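Der Tisch, auf dem alles landet

Ich bin im Lager der Ablagesünder aufgewachsen und habe mich dort lange wohlgefühlt. Bei meinen Eltern lag auf dem Küchentisch immer die halbe Woche herum: Post, Schraubenzieher, angebrochene Kekse, und beim Essen schob man das Ganze einfach zur Wand. Mein Kollege Fabrice Huet kommt aus der anderen Schule. Für ihn ist ein Tisch eine Fläche, und eine Fläche gehört leer geräumt, und zwar abends, jeden Abend, ohne Diskussion. Er hat das bei Okcombe gelernt, wo es angeblich sogar ein Formular dafür gab (ich möchte es bitte einmal sehen!).

Seit April teilen wir uns einen weißen Tisch, und seitdem streiten wir. Freundlich, aber ausdauernd. Auslöser war eine Flasche mit grünem Deckel, die da stand, wo man eigentlich schreiben wollte.

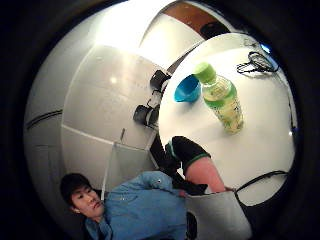 Flasche, blaues Schälchen, Kabel: ein ganz normaler Stand der Dinge.

Fabrice findet, Getränke hätten auf einem Arbeitstisch nichts zu suchen. Ich finde, wer sieben Stunden an einem Tisch sitzt, der wohnt dort ein bisschen, und wer irgendwo wohnt, darf auch trinken. Und bitte – eine Flasche mit Schraubdeckel! Das ist doch die zivilisierteste Form des Getränks überhaupt. Man dreht sie zu, man legt sie meinetwegen hin, und weiter geht’s. Mit einer offenen Tasse neben der Technik hätte ich selbst Bauchschmerzen, so weit reicht meine Vernunft dann doch.

Viel schlimmer sind sowieso die Kabel. Über Kabel redet in diesen ganzen Aufräumbüchern kaum jemand, da wird immer nur gefaltet und verschenkt. Ein Kabel kann man aber nicht falten, und verschenken will man es auch nicht, man braucht es ja morgen wieder. Also liegt es. Es legt sich in Schlaufen, die Schlaufen suchen sich andere Schlaufen, und am Ende hat man einen schwarzen Knoten, an dem keiner mehr ziehen mag.
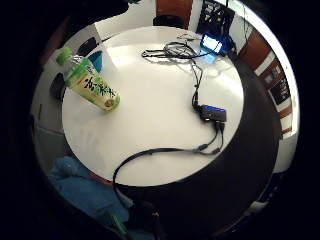
Ich habe wirklich alles versucht. Klettbänder, Klammern, im Juni letzten Jahres sogar ein Kästchen von Rirnance für 39 Euro, in dem die Kabel verschwinden sollten. Verschwunden ist vor allem das Kästchen. Es steht seit Monaten in irgendeinem Schrank, und die Kabel liegen wieder da, wo sie immer lagen. Fabrice wickelt seine nach jedem Gebrauch einzeln auf. Er braucht dafür nach eigener Aussage keine Minute, nach meiner Messung etwa 15, wenn man das Wiederauseinanderwickeln am nächsten Morgen dazurechnet. Das hört er nicht gern.

Was ich ihm zugestehe: An einem leeren Tisch fängt man leichter an. Man setzt sich hin und muss nicht erst Platz schaffen. Nur kommt mir ein ganz leerer Tisch immer vor wie ein Hotelzimmer. Ich weiß dann gar nicht mehr, woran ich gestern war. Die Sachen, die herumliegen, sind für mich so eine Art Lesezeichen, und manche sind nebenbei auch einfach schön. So ein Teeetikett zum Beispiel, mit den dicken Pinselzeichen und den gelben Strichen auf dem Grün – da hat sich jemand Mühe gegeben, und ich soll das in einer Schublade verstecken?
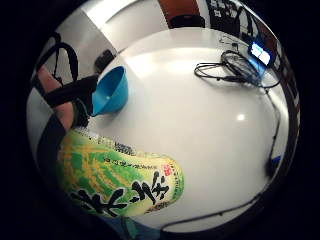
Tee mit Pinselstrich, daneben etwas Blaues. Bleibt beides.

Überhaupt, Farbe! Wir kaufen uns weiße Tische, weiße Regale und weiße Lampen und wundern uns dann, dass uns beim Hinschauen nichts einfällt. Ein knallblaues Ding und ein bisschen Grün, mehr verlange ich doch gar nicht.

Geeinigt haben wir uns inzwischen auf eine Regel, die uns beiden nicht passt. Kabel und Geräte dürfen über Nacht bleiben, Flaschen müssen freitags weg. Fabrice wollte täglich, ich wollte nie. Letzten Freitag habe ich meine vergessen, und bis Montag hat er kein Wort darüber verloren, sie aber sehr ordentlich parallel zur Tischmitte ausgerichtet.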